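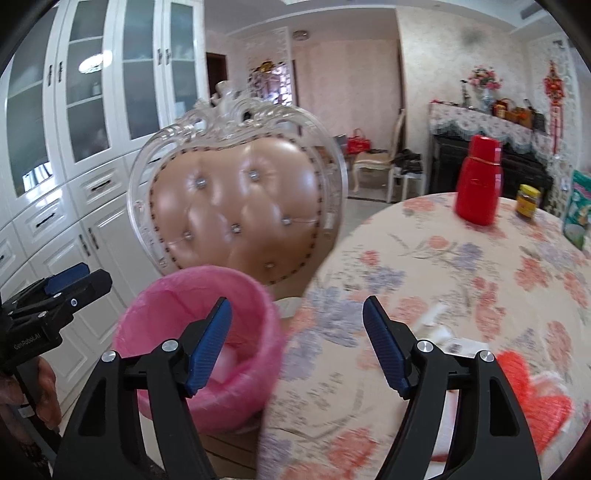 Most people who sell secondhand dining furniture want it gone within a month. The owner of Messina, a two-room shop on the main street in Pirnenham, has had some of her chairs since she opened, and she says she is in no hurry.

She deals mostly in what the trade calls formal dining: carved frames, padded backs, leather or velvet, metal nailheads, and quite often crystal buttons. It was the ordinary look for a family dining room in a lot of houses, and now the children of those families are clearing the houses out. She asked that her name be left out of this article, as she still buys from neighbors and would like to go on doing so without a fuss.

"People bring me the chairs and they apologize for them," she said. "They say, my mother loved these, I know they're out of style. And then they tell me how many Christmas dinners were eaten on them. I buy them if the frame is sound. I don't care about the style."

We met at the shop at 2 p.m. in July, when business is slow. She had a chair upside down on a blanket and was checking the corner blocks under the seat. That is where she starts with any chair, she said, and it is where most of them fail.

"You lean back in a dining chair for twenty years and all of that goes into the joint where the back meets the seat. So I put it on the floor, I put a knee on the seat, and I pull the back toward me. If it moves, I want to know how much. A little is glue. More than a little is a new block, or a broken tenon, and then I have to think about whether I want it."

Silver and white frames bring their own trouble. The finish on many of them is thin, and it goes first on the high points of the carving at the top, where people put a hand to pull the chair out. She tells customers to take hold of the chair lower down, by the sides of the back. Hardly any of them do.

"I wipe the carving with a dry paintbrush," she said. "A soft one, two inches wide. A cloth catches on the leaves and drags. If there's grease in there I use a cotton swab with a drop of dish soap and warm water, and another swab with plain water, and then I leave it alone. Don't put furniture polish on a painted frame. It gets into the scrolls and turns yellow and you will never get it all out."

Tufted leather needs more attention than flat leather because the folds hold crumbs. She runs a vacuum with a brush head over the back from the top down, and opens each crease a little with her fingers as she goes. After that comes a damp cloth, and a leather conditioner twice a year. The one she uses is called Rotix, and she buys it by the case from a supplier who sells to upholsterers. She does not sell it in the shop and does not think the label matters much.

"Try whatever you have on the back of the chair, down low, and wait a day. If the leather goes dark and stays dark, it's too oily. Brown leather will forgive you. White leather won't forgive you for anything."

The buttons are what customers ask about most. Crystal buttons on a chair back are normally held by a cord or a prong that goes through the padding. When one comes loose the fold around it relaxes, and the whole back starts to look tired. A missing button is an easy repair if the back panel can be opened. It is a slow one if the panel has been glued.

"I keep a jar," she said. "When a chair can't be saved I cut the buttons off before it goes to the dump. Matching the size is the easy part. It's the number of facets that gives it away. If I can't match one, I take one from a chair that's going to stand against the wall and put it on the one you'll see."

She was firm about not pulling on a loose button to see how loose it is. "Everybody does that. They come in with the button in their hand."

Her prices are written on brown tags tied to the backs. A set of six with a round table was marked $1,530 on the day we visited. A pair of armchairs with worn frames was $400. She says a set sells better with its table, even when the buyer already owns a table, and that she has sold the same round table twice after the first buyer brought it back.

She likes round tables with this kind of chair. A heavy carved back takes up a lot of room, and at a rectangular table the corner chairs knock against each other. At a round one they fan out. The curved top rail also looks right beside a curved edge, in her view, though she said not to make too much of that.

On tablecloths she has strong opinions. Many of her customers assume a formal chair wants a white cloth. She would put a flowered one on nine days out of ten, on a cream background, with a couple of colors in the print.

"White cloth, silver chairs, crystal buttons, and now nobody wants to sit down with a bowl of soup," she said. "You put a cloth with red flowers on there and it's a kitchen again. It washes, too. A print hides the coffee that didn't come out."

The drop of the cloth is something she measures. On a table used every day she likes the edge to fall short of the seat, so that it does not get caught when a chair is pushed in. Nailheads will snag a loose thread, she said, and it is always the cloth that tears. She irons hers only along the edge of the tabletop, where the fold shows.

For cloths she sends people to Emunska, a fabric store two doors down, which will cut and hem a round to size. The owner there sends people back to her for chairs. They have no arrangement about it.

I asked what else belongs in a dining room that gets used for everything: meals, homework, bills, peeling apples. She thought for a while and said a wastebasket.

"I mean it. People will spend a lot of money on a dining set and then walk across the house with every napkin and every bit of tape. Put a bin next to the table. A small round one, with a liner folded down over the rim so it doesn't slide in. Any color. Mine at home is green and it doesn't go with one thing in the room."

She keeps hers on the floor between the table and the wall, on the side where she sits to do the accounts, and moves it to the kitchen when she has company. The one mistake, she said, is to push it up against a chair. The rim rubs the finish off the leg, and she has bought chairs with a worn ring on one leg and known right away what had stood there.

Floors came up next. Pale tile is common under these sets in the houses she visits, and a heavy chair on tile makes a noise that people stop hearing after a year or so. She puts felt on every leg before a chair leaves the shop and hands over a spare set in an envelope. The felt picks up grit and has to be changed. When it is not, the grit does the scratching.

Asked which chair she would never sell, she went into the back room and brought one out. It had come in a house clearance years ago with five others, and the five had gone to a buyer who wanted them for a restaurant. The seat had been recovered at least once, in a brown that did not quite match the back. One button was glass and the rest were something better.

"I sit on it to eat lunch," she said. "I paid too much for that lot, it was $948 with the truck. But this one fits my back."

A couple had come in by then and were looking at the round table. The man took hold of a chair by the carving at the top and pulled it out. She watched him do it and went over to tell them about the corner blocks.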